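The 16/03/2018 hearing in the Rekley bridge case lasted 40 minutes, and Golnar Talebi says she remembers maybe four of them.

"I remember the judge's glasses," she told me. "She kept taking them off. And I remember somebody's phone buzzing and thinking, if that's mine I'm going to die right here."

We were in the back booth of a diner in Goltlow, a few blocks from the courthouse, and she'd ordered pancakes she didn't seem all that interested in. Golnar's brother-in-law was one of the people hurt when the footbridge over the Rekley canal gave way during the August street fair. She's become the person the families call, mostly (she says) because she picks up.

What the families wanted from the court was pretty simple, at least to say out loud. They wanted the county to stop fighting over whether the inspection records could be opened. The county's lawyers say those records belong to an active criminal case against the contractor, Gernuvitz, and that letting them out now could spoil the trial.

"I get it, I do," Golnar said. "I want the trial to be clean. But we've been told to wait by every single person who has a desk."
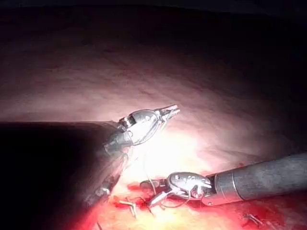 I asked her if all the families feel that way, and she laughed, a real laugh, loud enough that the waitress looked over. No, they don't! A few of them want the whole thing finished with a plea deal so they can stop driving to court. Others want a jury and every page of paper read into the record, however long it takes. They had a meeting in her living room that went past midnight, and she says two people left without their coats.

"They came back for the coats," she said. "And then they stayed another hour."

The letter they ended up sending to the prosecutor had 566 words in it. I know that because Khoa Lục wrote it and he told me so twice. Khoa is a retired shop teacher who broke his hip and his wrist in the fall, and he met me the next morning at his house on Baxter Street. He'd cut the letter down from something much longer -- "a rant," he called it, "with footnotes." 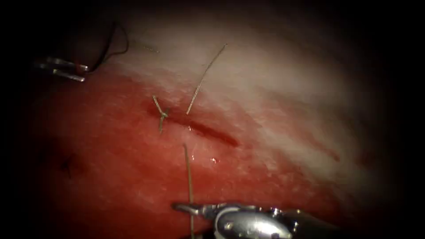

Khoa is on the plea deal side, and he doesn't hide it. He thinks a guilty plea with the facts spelled out in open court would give people most of what they need.

"I don't need to see a man get grilled for three weeks," he said. "I need him to stand up and say what they skipped. Then I'd like to go fishing."

He still has his ticket stub from the fair, number 191, in a kitchen drawer with the batteries and the takeout menus. He showed it to me and put it back in the same spot. I asked if he and Golnar argue much.

"Oh, all the time," he said. "She's wrong, and she makes very good soup."

The judge hasn't said when she'll rule on the records. Golnar plans to be there whenever it happens, and Khoa says he'll go too if somebody else does the driving.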